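The Case for the Mixed Box
Opinion
By Kenza Gaber, Director of Collections and Reuse, Novdale Community Resource Centre
23rd September

Public discussion of household waste in this country tends to concentrate on large items. Councils publish timetables for the collection of mattresses, whitegoods and garden cuttings, and residents have learned, on the whole, to follow them. Far less has been written about the small things: the charger, the half-used roll of tape, the toy that has lost its set, the box of staples bought for one job and kept for ten years. It is the position of this Centre that such items deserve a place in policy, and that the proper instrument for dealing with them is the mixed box.

A mixed box is an open carton in which a household places small, usable articles of any kind, without first sorting them by material, purpose or value. It is brought to the counter, its contents are recorded, and each article is then directed to a shelf, a partner organisation or the appropriate recycling stream. The Centre began accepting mixed boxes in June. By the end of the first intake period we had recorded 2,117 separate articles, a figure well beyond what our planning had allowed for.

The practice has its critics, and their objections merit a serious answer. Ashraf Belkadi, who manages the Hendiva depot across the river, has argued in these pages that a mixed box simply transfers labour from the household to the receiving body. In his view the resident who cannot be bothered to separate a toy from a stapler refill should not expect a public counter to do so on their behalf. Hendiva accordingly requires donors to use its four-bag system, with a coloured bag each for textiles, paper goods, electrical items and everything else.

I have great respect for the order that prevails at Hendiva. I would observe, however, that the fourth bag is by a considerable margin the fullest. A system of classification in which most small articles fall under "everything else" has not sorted them. It has only asked the resident to do some work before arriving at the same result, and there is good reason to think that many residents, when faced with that work, close the drawer again and leave matters as they were.

The drawer is the heart of the question. Nearly every home has one, in the kitchen or the hall, and its contents are there precisely for want of a category. An adult who is perfectly capable of separating glass from cardboard may still stand for some minutes with a length of ribbon in hand, unable to say whether it is stationery, craft supplies or rubbish. The mixed box relieves the resident of that decision. It asks a simpler question, namely whether the article could still be used by someone, and most people can answer it quickly and accurately.

There is also the matter of value. It is commonly assumed that small goods are not worth the cost of handling, and if each is considered singly that may be so. A family setting up house after a period in temporary accommodation does not consider them singly. It needs a charger, a packet of tissues, tape, something for the children, and it needs them in the same week. Purchased new, such things make up a noticeable part of a modest budget. Our partner service, Tazi, which furnishes flats for newly arrived families, has told us that requests for minor household articles are now more frequent than requests for chairs. 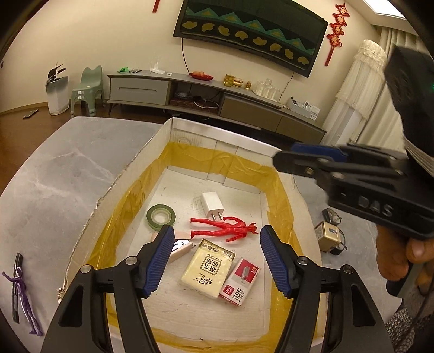 An open carton on the table, its contents including a wall charger, green floral tape, a red action figure, tissues and a box of staples.

A carton of this sort would be unremarkable at our counter. Under the four-bag rule its contents would be divided among at least three bags, and the action figure would go in with the remainder. Under ours they are tipped out, entered in the register and placed. The charger is set aside for electrical testing, as all such items must be, and the staples go to the office supplies shelf, which is used heavily by local clubs and playgroups.

I do not suggest that the mixed box should be accepted without conditions. The Centre maintains two. The carton must be open when presented, so that its contents can be seen, and it must be light enough for one person to lift comfortably. Medicines, blades and loose batteries are declined. Personal belongings are a separate concern. Spectacles, keys and cases are easily swept from a table into a carton during a tidy-up, and counter staff are instructed to ask about any such article before it is entered. Donors are usually grateful for the question.

Nor do I deny that the recording of small items takes time. It does, and the Centre's present arrangements depend on the patience of its counter staff to a degree that should not continue indefinitely. We have therefore asked the council to fund a second sorting bench, together with shelving at the Nulau branch, where space is available and demand is high. The amount sought is up to $3,000. Set against the annual cost of hard rubbish collection it is a very modest sum.

What is required of council in the coming budget round is a decision on principle. If small household goods are to be treated as waste, residents should be told so plainly. If they are to be treated as a resource, then the means of bringing them in must suit the way they are kept at home, which is together, in no particular order, in a drawer. The Centre's submission is available at the front desk and at the Nulau branch, and written comments from residents - including those who disagree - will be forwarded with it.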